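In Praise of Boring Tooling

Souad Fawzy
Sunday, January 31, 2021

I have been meaning to write this since September, when a fellow I used to share an office with rang me up to ask what learning method he ought to be using for his pick-and-place problem. We talked for the better part of an hour (he is a generous talker and I am no better), and by the end of it I had asked him a dozen questions about his data and he had been able to answer two of them. He didn't know whether his clocks agreed. He didn't know which version of the calibration went with which recordings. He had a very nice network, though, and he was keen to tell me about it.

I don't mean to pick on him. I was him for years. My first proper job in this field was on the control side, writing the loops that sit underneath everything and keep a gripper from crushing what it's holding, and I came up believing that control was the serious part, perception was the glamorous part, planning was the part with all the maths, and tooling was what you did on a Friday afternoon when the real work had stalled. I have slowly turned that list upside down. If you gave me a budget tomorrow and told me to spend it on software, I would put more than half of it into tooling and I would sleep very well.

Let me try to explain what I mean by the word, as people use it for everything from a spanner to a spreadsheet. I mean the recorder that writes the streams to disk. I mean the little viewer that lets you play them back side by side. I mean the script that checks a session before everybody goes home, the one that tells you which marker was lost and when, the naming of files, the place where the notes go, and the person who is allowed to say that a session doesn't count. It's plumbing, more or less, and like plumbing it gets noticed mainly when it's coming through the ceiling.

The session that doesn't count

At Senia, where I spent the happiest and most tiring stretch of my working life, we once collected 3376 demonstrations of people putting things into boxes and taking them out again. It was a lovely set. We had different rooms, different furniture, left-handers and right-handers, and a grandmother who was better at it than any of the engineers. Then we trained on it, and the policy reached for everything just a touch late, every time, like a polite guest waiting to be offered the last biscuit.

We blamed the network first, naturally. We tried a bigger one, then a smaller one, and we had a long argument about smoothing that I would rather not revisit. It was six weeks before a junior colleague sat down and plotted the camera timestamps against the gripper timestamps and found that they drifted apart over the length of a session. The whole delay we had been fighting was sitting there in the files. She wrote the check in an afternoon. It was perhaps forty lines long, and had it existed on the first day it would have saved us the whole sorry business.

You could say we should have had better clocks, and you'd be right, and we bought them. But the next problem wasn't clocks. It was a calibration file that had been copied over from another rig, and the one after that was a setting somebody changed for a perfectly good reason and didn't write down. Good hardware narrows the ways you can go wrong. I have yet to see it close them off, and what catches the rest is dull software that looks at every session with the same cold eye.

What a busy room does to your assumptions

I do understand why tooling gets put off. On a bench, with one arm and one object and one patient person, you can keep it all in your head. You remember that the second run was the odd one. You remember you moved the lamp. The trouble starts when there are several people working at once, and I'd encourage anybody who plans software for this sort of work to stand in such a room for a morning before drawing up a single box-and-arrow diagram.
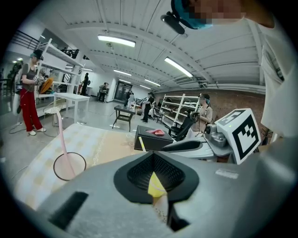
Who the software is for

My friends at Udgate have a habit I admire very much. When somebody there writes a new tool, they have to sit next to a person using it for a whole session and keep their hands in their lap. No helping, no pointing. I tried it with a playback viewer I was rather proud of, and I watched a very capable woman hunt for the pause button seven times. I went home and moved the pause button. I also made it larger, and a bit later I took out a panel of graphs that I had thought essential and that she had not once looked at.

We tend to build for the researcher who will read the data in a month, and forget the operator with both hands full who needs to know, now, whether the last take was any good. A plain sound for "recording" and a different one for "stopped" has done more for the quality of data I've worked with than any clever filter. So has a button for throwing away a bad take without having to explain yourself — people are honest about their mistakes when honesty costs them one press.

There is a fair argument on the other side, and it was put to me quite sharply at a workshop in Tristolton. The argument goes that modern methods are learning to cope with messy data, that scale will wash out the errors, and that all this fussing over files is a habit left over from a poorer age. I have some sympathy. Random noise does wash out, given enough of it. A constant lag does not, and neither does a camera frame that is wrong by the same amount in every session, and those were the faults that cost us our six weeks. More data only taught the policy to be late with greater confidence.

So if you are starting a project this year, and you have the usual small team and the usual large hopes, my advice is to write the checker first. Write it before the planner, and certainly before you choose a network. Let it be ugly. Run it on the very first session and have it print one line in ordinary words, saying keep or don't keep. Then make somebody other than its author responsible for believing it, which is harder than it sounds when it's five o'clock and the answer is don't keep.

I still use a version of those forty lines, by the way. They've grown a good deal, and Alaoui, as we ended up calling the thing, now has its own settings file and a few opinions I disagree with. I'm happy to talk it over with anyone who writes to me, though I should warn you that I do go on a bit.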